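Notebook - textile aging, quilted covers
January 2026

Continuing the wash and press trial on the quilted covers from Nolthorpe. Purpose is the same as before: find out whether the puckering along the curved stitch lines comes from the thread, the batting or the top fabric. Nolthorpe says batting. I am not convinced.

Swatches cut on the grain, edges overlocked, marked with laundry pen in the corner away from the pull direction. Batch 14 is the new thread from Cabral, batch 9 is the old stock. Both sewn on the same machine at the same tension. Stitch length was not recorded for batch 9, my fault, measured afterwards from the seam and written on the card.

Wash: cool cycle, 30 minutes, no softener. Line dried flat on the mesh rack. Tumble drying was left out this time so there is only one variable moving. Press with damp cloth, iron on the wool setting, lift and set down, no sliding.

Shrinkage along the stripe is small in both batches. Across the stripe the batch 9 swatches pulled in more, and the loss is uneven: worst where two curves come close together, almost none in the open areas. If batting were the cause I would expect the open areas to move too. Thread looks more likely. Cut one seam open on a batch 9 swatch and the fabric relaxed most of the way back within the hour. Same thing on a batch 14 swatch gave hardly any movement, but there was hardly any puckering to release.

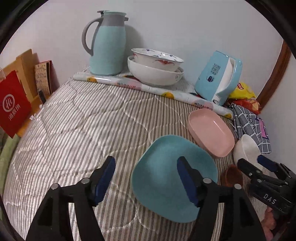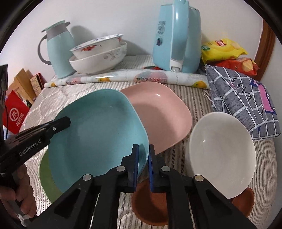
Quilted striped cloth, both views.

Color. Rubbing test dry and damp, white cotton, same weight on the block each time. Dry rub clean on both batches. Damp rub left a faint brown mark on the cotton from the dark stripe, none from the light one. Marks are equal between batches, as they should be, the top fabric is one roll. Cludari lists the dye as fast to damp rubbing. Ask them which method they used before making anything of it.

The stripes also make measuring harder than it needs to be. Reading off the stripe edge gives a different answer depending on the angle of the light, because the raised parts throw a shadow that looks like part of the dark stripe. Switched to two pencil dots per swatch and calipers, fabric held under the glass plate. Repeat readings now agree. Earlier readings taken from the stripe edge are struck out on the cards but still legible.

Tension gauge: reads high when cold. Let it sit on the bench before zeroing. Whoever used it last left it in the drafty end by the door, please put it back in the drawer.

Stain side test, card 206. Tea, cooking oil, tomato, each left overnight, then the standard wash. Tea gone. Oil left a ring on the light stripe that only shows when the swatch is tilted. Tomato mostly out, some color held in the needle holes - the thread wicks it down into the batting and the wash does not reach it. Repeat with a pre-soak.

Brevell wants a figure for cover size after five washes. Not giving one yet. Swatches are too small to scale up from, the edges behave differently from the middle. Need one full cover from each batch, washed whole.

To do:
Order calipers battery.
Sew remaining batch 14 swatches, write down stitch length this time.
Full cover wash, batch 9 first.
Write to Cludari re rub method.
Pre-soak repeat for card 206, tomato only.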